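Founders' Day FAQ – Zenovwood

When is it?
16 Sep 2026. Public holiday across the district, schools and post office shut.

What's it for?
Marks the signing of the Huamán charter, which gave the town its own council. It was first kept as a holiday two years later. 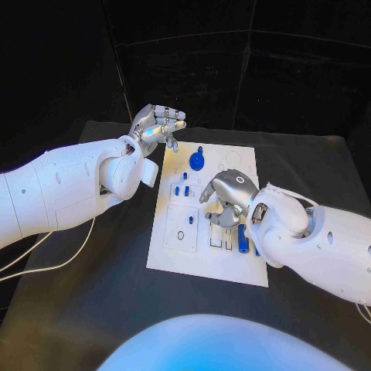 White board on the table, two robot arms over it

Is it always in September?
Yes. Used to be February, moved becuase of the snow.

Are buses running?
Sunday timetable. Route 2 stops short at Plora bridge til the parade clears.
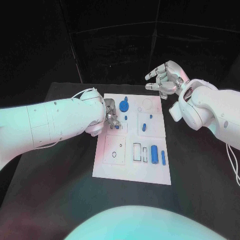 Parade leaves at ten – get down early if you want a seat, 1,263 put out this year.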